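We get a lot of the same questions at the Inuvier Dish Library, and we love answering them, so we've put them all on one page. If yours isn't covered, come and ask at the counter. We're happy to talk plates for as long as you've got!

## Borrowing

### What is a dish library?

It's a lending library, only for tableware. You pick out the plates, bowls, cups, platters and jugs you need for a party, take them away in a crate, use them, and bring them back. We started with a few boxes of hand-me-down dinner sets and the collection now stands at 1657 pieces, which still amazes us every time we do the stocktake.

### Do I have to be a member?

Yes, but joining is free and takes a few minutes. Bring something with your current address on it. You can join and borrow on the same visit, and you don't need to live in Inuvier. We have plenty of members from Drosen and a good few who come down the hill from Gaber.

### How much can I take?

Up to 149 pieces on one loan. A cup and its saucer count as two (sorry, we've argued about this one for years). If you're feeding a bigger crowd than that, send us a message well ahead and we'll work something out. Our biggest loan so far was 521 pieces for a street lunch in Drosen, and every neighbour on that street seemed to own a wheelbarrow, so the pick-up was a real sight.

### How long can I keep things?

A standard loan is a week. You can renew 3 times as long as someone else hasn't booked the same set. December and January fill up quickly, so book early for those.

### Can I mix colours and patterns?

Please do! This is our favourite part. You're welcome to take a matching set of twelve if that's your style, but some of the loveliest tables we've heard about were a total jumble. A good trick is to choose one colour you like and let everything else wander around it. Small dishes are great for this, as they bring in a bright spot without taking over, and they're handy for olives, butter, lollies, salt or a few berries.
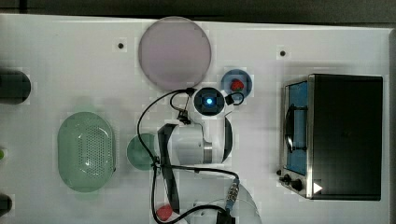
*A pale mauve-pink plate and a little blue dish, with a spot of red in the middle.*

If you're not sure what goes together, spread a few pieces out on the sorting bench and stand back. We can usually find you a swap in the next aisle over, and we'll hold your picks for an hour while you go and have a think.

### Do you have things for kids?

Heaps. There's a whole shelf of light, hard-to-break plates and cups near the front door, at a height small people can reach. Let them choose their own. Birthday cakes taste better that way, according to our younger members.

### Can I borrow cutlery and glasses too?

Cutlery, yes. It comes in rolls of ten settings. We only have a small number of glasses and they tend to be spoken for, so check before you plan around them. We don't lend sharp knives.

## Returning

### Do I need to wash everything first?

A rinse and a scrape is all we ask. We have a big commercial dishwasher out the back and we run everything through it again anyway. Please don't put anything with a **gold rim** in your microwave or dishwasher. Those pieces have a yellow dot on the bottom of the crate.

### What if I break something?

It happens! Tell us when you bring the crate back. The first two breakages on a loan are on us, and after that we ask for a small amount per piece towards a replacement. Keep the bits if you can, wrapped in newspaper. Our mosaic group is always after them, and the Allero bus shelter is covered in old saucers, so your broken plate could end up somewhere pretty special.

### Can I return a crate after hours?

No, we've had too many left out in the rain. We're open until 7 pm on Thursday if you can't get here during the day.

## Giving

### Do you take donations?

We do, with a few limits:

- plates, bowls, serving dishes and jugs in good nick are very welcome
- odd pieces are fine, and you don't need a full set
- nothing chipped, cracked or crazed, please
- no mugs until further notice. The mug shelf is groaning.

### Will you come and collect?

Only for large lots, and only in Inuvier and Drosen. If you're clearing out a family home, give us a ring and we'll come by with the van and plenty of newspaper.

### Can I get something back if I change my mind?

Yes, within a month. We tag new donations for that long before they join the shelves.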